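Ticket 598
Project: Drulley arm, kitchen counter sim
Workshop: Brikisdale
Component: wrist camera / tag tracking
Status: open, workaround in place

Problem
Tag pose jumps when the arm extends over the counter. Reported position is stable for the first 200 frames, then shifts 7 mm toward the coffee machine and stays there. Joint angles in the log do not change at the same point.

Steps to reproduce
1. Load the counter layout with all loose objects.
2. Send the arm to the reach pose with the gripper toward the back of the counter.
3. Hold and record 700 frames.
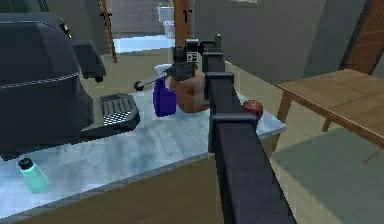 Reach pose in the simulator. Tag is on the front face of the gripper assembly, spray bottle to the left of the upper arm.

Checked so far
Physics timestep halved: same shift, same frame.
Apple and paper bag removed: no change.
Spray bottle removed: no change on the first run, shift absent on the second. Not repeatable.
Collision mesh on the gray rod disabled: shift gone in every run.

Update, Sunday
The rod mesh was imported from the Brirnadar parts file with its origin at the knob end. The solver treats it as overlapping the wrist. Re-exported with the origin at the mount; shift is down to 1 mm but still present.

Workaround
Leave rod collision off for tracking runs. Turn it back on before any grasp test.

Next
Compare against the Siddiqui branch, which still has the old wrist model.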